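Chapter 7
Buying the Thing: Budgets, Quotes, and What the Price Tag Leaves Out

What you'll work on in this chapter
Writing a one-page needs statement before you talk to a seller
Reading a quote line by line
Splitting first-year costs from every-year costs
Planning a site visit and turning your notes into numbers

I'll start with a mistake of mine, which I still bring up every May when the new budget forms go around. Early in my working life I bought an arm. It was a lovely arm! It had a long reach and a smooth wrist, and the sales sheet made it look like it could ice a cake. I had a fixed pot of money and I spent nearly all of it on that one line. Then the crate showed up and I found out that the arm came with no gripper, no stand, and a power cable that ended in a plug our building didn't have. It sat under a sheet for the rest of the term (I used to pat it on my way past).

So when I teach this part of the course, I make everyone price the boring stuff first. Stands, cables, spare finger pads, carrying cases, storage for the data, somebody's hours to keep the whole thing running. Get those down on paper and then see what's left for the fun part. Students groan about it, and I groaned too, but the sheet gets a lot easier to defend when your boss starts asking questions.

The running case for this chapter is a project called Skemine. The Skemine team wants to teach a small mobile robot to tidy up in public rooms like cafés, reading corners and waiting areas, the kind of place where people put things down and wander off. Before they buy any robot at all, they want recordings of the handling work, made by people walking around with a gripper in one hand. They have two quotes on the desk. One is from Titen, who sell a ready-made kit with support built in. The other is from Poduval, who sell the parts and wish you luck.

On the face of it Poduval is a bargain. Their hand-held unit is 200 dollars cheaper than Titen's, and if you're buying five of them that adds up fast. But go down the page! Titen's price includes spare pads, and Poduval's doesn't. Titen will swap a broken mount by mail. Poduval will sell you another mount. I'm not telling you which one to pick, and by the end of the chapter you may well disagree with the person sitting next to you, but I do want you to have read both pages to the bottom before you argue.

The other thing I want on your desk is a notebook from a site visit. You can't budget for a room you haven't stood in. Go at the hour when the work will really be done, take the gripper with you, hold it up to the furniture, and write down whatever makes you nervous. Glass makes me nervous. Anything on a table that could tip over makes me nervous too, and I put a breakage line in the budget for it, even when the owner is being very nice about the whole thing.

Figure 7.1 comes from the café seating area of a bookshop, seen past the two fingers of the gripper. Before you read on, jot down three things you'd want to ask a seller about.

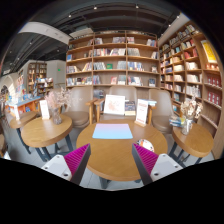
Finutbridge College | Department of Applied Automation | Equipment Planning Group

My own list began with the flat card on the big round table. Thin flat things are a pain to pick up with two fingers, so my first question was whether those ribbed magenta pads could do it or whether we'd need a second set with a thinner edge, and what that set would cost. Next came the vases of dried flowers. I wouldn't let a trainee near those on day one, and I'd buy a few cheap vases for practice back at base. Then the signs standing on the tables, which have to be lifted and put back the same way around. That's slow work, and slow work is paid hours.

And the books, oh boy. There are shelves of them along the walls, some with plenty of space between and some packed tight. If your needs statement says "tidy the tables" and the client hears "tidy the shelves," you've just agreed to a much bigger job on the same money. Write down which surfaces count. I mean it, name them.

When Skemine first added up its extras, the list ran to 44 lines, and plenty of people in the room wanted to cut it down before anyone senior saw it. I'd leave it long. You can group the lines later, under headings a busy reader will follow, and Section 7.2 shows you how I do that. For now, get a blank sheet, rule it into two columns, and label them First Year and Every Year. Put the spare pads in the second column. We'll start with the hand-held units.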